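Teaching the arm a kitchen job: what works for me

I've been showing our arm small household jobs for 13 months now, mostly opening and closing things, and I keep getting asked how I go about it. So these are my tips, in the order I wish I'd learned them. Containers first, they're harder than they look!

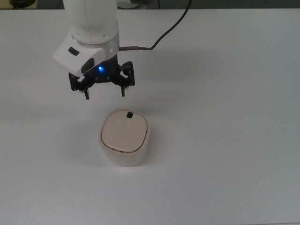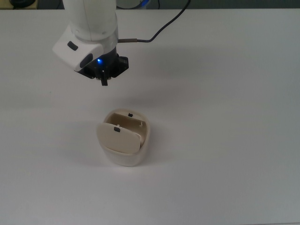

Start every run with the gripper open and up in the air, a little to one side. If you begin right on top of the knob you teach it nothing about getting there, and getting there is half the job.

Clear the table completely. I wiped mine down and moved the mugs, the mail and my Pistach notebook (sorry, notebook) to another room.

For anything with a small black knob or tab on a pale surface, I go by hand the first 5 times — just hold the wrist and walk it over — and then switch to the remote. My fingers learn the path before the joystick does, if that makes sense. I use the Plandero controller on its slowest setting, and I still overshoot.

Don't fix a wobbly grab halfway through. Let go, back up, start over. A messy run teaches messy habits, and I had to throw out more than 15 of mine in December for exactly that.

Give the cable slack before you start, with a nice loose loop, and check it again after lunch. Mine caught on the table edge 2 times in one afternoon and yanked the wrist sideways — not fun.

Oh, and move the container a few inches between runs. I forgot for a whole weekend and ended up with an arm that could only find one spot on the table.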